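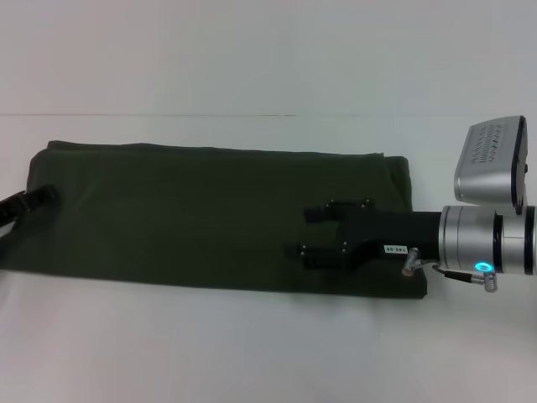 Figure 3. A folded dark green cloth lying flat on the white table. The fold along the upper edge is uneven and slightly raised.

3.2 Shape of the folded pile

After the type of cloth was recorded, we looked at the shape that it takes once it is folded. In the household diaries of the first study, many participants wrote that a pile "looks wrong" or "does not sit well", but they had few words for what was wrong. We therefore needed a small set of terms which two raters could use in the same way. The terms were proposed by Roos Van den Broek and tested by Henk Mulder and Natalie Hebden in June, on material that was not used later in the analysis.

We use the word "closed edge" for a side where the fabric turns over itself, and "open edge" for a side where the separate layers end. A closed edge can be flat or raised. It is raised when the fabric does not lie down fully at the turn and keeps a small roll of air inside. In Figure 3 the upper edge was rated as raised, and also as uneven, as the height of the fold is not the same along its length. The right end of the same cloth is squared off and received the rating "straight". This combination was common in our material: one side is neat, and the side next to it is less so.

The second term is "surface". Here the raters judged only the top layer. Creases are narrow lines with a clear direction, while wrinkles are soft and have no clear direction. Both can be present together, as they are across the middle of the cloth in Figure 3. We did not ask the raters to judge if a crease came from the present folding or from earlier storage. In the first test they tried to do so, and they agreed so seldom that the question was removed from the form.

Color had a larger influence than we expected. On dark and matte fabrics a faint crease is easy to miss, and a fold is often noticed first by the lighter sheen where the cloth bends. On pale fabrics the same fold is seen by its shadow. For this reason the raters worked through the dark and the pale items in separate sessions. The white tabletop was kept for both groups, although it gives less contrast with the pale items, and this is a weakness of the set.

In total 3586 ratings were collected for 255 folded items. For 31 items the two raters did not agree on the upper edge, and these were discussed with a third person, Costel Sima, until one rating was chosen. Most of the difficult items were thick, such as bath towels and fleece blankets, where a raised edge may be a property of the material and not of the folding. Snædís Hauksdóttir suggested a separate scale for thick fabrics. We did not follow this suggestion in the present paper, but the thick items are marked in the Grorncombe list, so that a reader can leave them out.

The ratings do not tell if a pile is good for use. A raised edge takes more height on a shelf, and several diary writers disliked it, but others wrote that a pile pressed too flat is harder to pick up by one layer. We return to this point in Section 5.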